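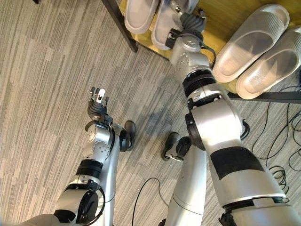 Unit 4, entryways. Notes for the housekeeping course, Wurero site, rev. 1/16/22. Footwear comes first, before floors, before coats. Guests judge the place at the door. A low rack beats a tall one for slippers, easier to see what's missing. White slippers like these four go on the upper shelf, side by side, with space for a hand to get in between. Pale shelf, white slippers: dirt shows on both, so wipe the shelf every time.

Order of work
Clear rack completely. Slippers onto a cloth, not the carpet.
Wipe shelf, damp cloth, then dry one. Let it sit 15 minutes.
Check soles. Grit = brush. Stain = laundry bin.
Pair up, left and right, same size. Toes all one way (either is fine, just be consistant).
Carpet last. On a striped carpet go with the stripe, the marks show less.

Spacing
Rack 30 cm clear of the door swing. Measure it, dont guess. Kvam building has narrower halls, ask before moving anything.

Replacement
Wash at 30. Flattened insoles get thrown out, no second wash. Stock count in August, last one was 243 pairs across both buildings. Write your count on the sheet inside the closet door.

For next time
Read the handout on boots and wet weather. Bring one pair of slippers from home, any kind, we will practice brushing soles. Practical is worth 15 points, written part 90.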